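Clamirex R Line Voltage Regulators
Reading time: 3 minutes

The Clamirex R line is a family of single-phase automatic voltage regulators for sites where the supply rises and falls during the day. Brirkton supplies the range in 3 cabinet sizes for offices, workshops and small clinics.
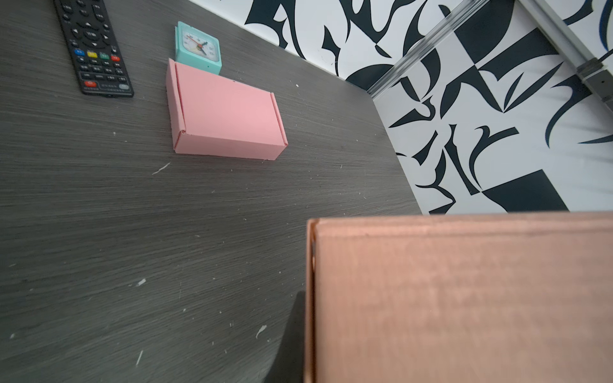
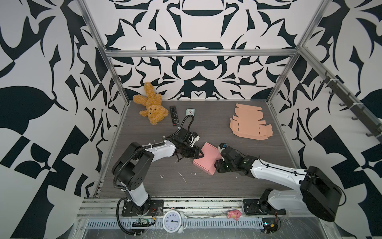
Does the regulator keep equipment running during a power outage?
A regulator has no battery and does not supply power when the line fails. Customers who need backup should install a UPS downstream of the unit.

The R line accepts input down to 190 volts and holds its output within 3 percent of the selected value. Each cabinet has a manual bypass switch, so service can be carried out with the load still connected. Wall brackets are ordered separately. Installation must be performed by a licensed electrician.

Comments

Ours hums a little at full load. Is this normal?

We replaced two old units with the R 200. Wiring took a morning, and the bypass label could be larger.

Please post the bracket drawing. The link in the manual goes to the floor stand.

Related items
Varghese surge protection modules
Rornolitz isolation transformers
Clamirex floor stand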